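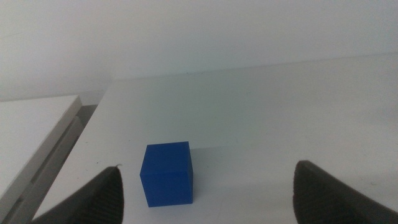
Lovisa Lindqvist wants to know why her cubes always come out looking like flat stickers, even when she gets the outline right. She's using one blue pencil for the whole thing and pressing the same all over, and yep, there's your problem! I did that for ages.

So let's draw a plain colored cube with colored pencils. You don't need a fancy set. I use the Stivdale student pencils and whatever smooth paper is on my desk, plus a kneaded eraser that I'm forever losing.

## What to grab

- A light, a middle and a dark pencil in your cube color (for blue I go sky, royal, navy)
- A plain gray for the shadow
- Smooth white paper
- A hard graphite pencil for the outline, 2H or so
- A cube, any solid color, on a white surface

## Get the outline down

Start with the front face. Draw it very lightly and check that the two upright sides are really parallel, which mine never are on the first try. Then add the top, and go shallow. Almost everybody makes the top too tall (me too), because we know it's a square and our hand wants to draw a square. From a low seat it's a squashed little shape.

If you can see a side face, keep it skinny. Sometimes it's barely more than a sliver, and a sliver is fine.

## Three faces, three values

Under an overhead light the top gets your palest pencil, the front gets the middle one, and the side facing away from the light gets the dark. Put one gentle layer everywhere first, then go back and build. I do 3 layers on the front and 5 on the dark side, but stop whenever the paper starts feeling waxy.

Let the front drift a tiny bit from one side to the other too. A perfectly even front looks like construction paper.

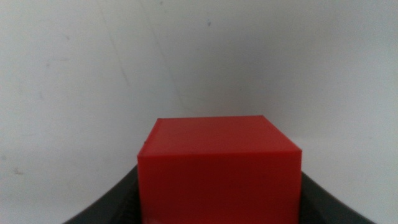

*Red now: muted on top, deeper down the front.*

Red is the one that trips people up. If you lighten it with white you get bubblegum pink, and then it's a whole different cube. Use a slightly orangey red with a very light hand, and let the paper do the lightening. For the front, layer your regular red and finish with a touch of crimson in the darkest bit.

Now the top front edge. Leave a thin line there nearly bare while you color, and soften it at the end with one pass of your lightest pencil. I skipped this for years and I'm still a little mad about it!

## Put a few on the page together

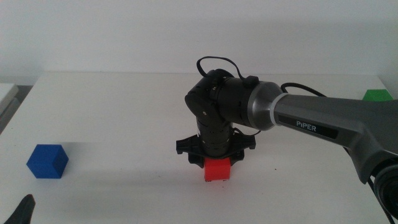 Groups are way more fun to draw once you've done a couple of singles, and they're better practice because you have to compare colors with each other. Try giving every cube its own angle. A blue one twisted so you get two sides and the top makes a nice change from a square-on front, and a green one mostly tucked behind something else, with just its upper part peeking out, pushes the whole drawing back into space. You can hover one just off the table as well. Leave a thin gap of white under it before you start any shadow, or it'll look like it's sitting down.

## Shadows last

Plain gray, small circles, darkest right up against the cube and then fading to nothing a short way out. Please don't outline it. Chidubem Afolabi emailed me to say he drags a bit of the cube's own color into the gray close to the bottom edge, and I've been stealing that ever since. It's lovely with red.

If your shadow goes too dark, press the kneaded eraser straight down and lift. Rubbing just smears it into the white, and then you're redrawing the table on a Thursday night like I was.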